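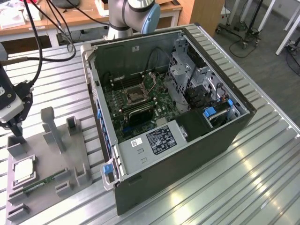
Laing, 8th August

Progress report to Hastora: desktop refurbishment and parts recovery, second period

Prepared by Ross Dalgleish

1. Work done

The period was spent on the tower desktops received from Plondard in March. The batch is 23 units. Of these, 13 have been stripped, checked and recorded, three are open on the worktable or waiting for parts, and the remainder are in storage with their side panels on.

Each tower is laid on its side with the panel off and the open side up. The processor comes out first, and the socket lever is left raised until the pins have been inspected. The unit shown is at that stage, with the socket empty and the memory slots, black finned heatsink and power supply accessible from above. The slatted aluminium table has replaced the old bench for this work.

2. Findings

Socket condition is the main reason for rejecting a board. Two boards had bent pins and were set aside for recycling. A further board passed inspection but would not start with known good memory and has been kept for testing against a second power supply.

Power supplies are recorded from the rating label before removal. Where the label cannot be read, the supply is not reused. No supply has been opened and none will be under the current method.

Drive cages need more time than was allowed for in the plan. Cables pass close to the bent metal brackets and must be freed before the cage is moved. The time allowance per unit has been raised by 15 minutes.

Blue plastic clips and latches are removed by hand and bagged with the case number. Several had become brittle and broke on release. Replacements are taken from scrapped cases of the same type.

3. Spending

Spending is within the agreed budget. The largest item was the worktable, followed by thermal paste and antistatic bags. The order for replacement drives from Droler has not been placed, pending a decision on capacity.

4. Next period

The three open units will be finished before any more are taken from storage. Rebuilt machines will be run under load overnight and their temperatures logged.

Hastora is asked to confirm the drive capacity required and whether rejected boards may be sold for parts. The inventory sheet has been sent separately.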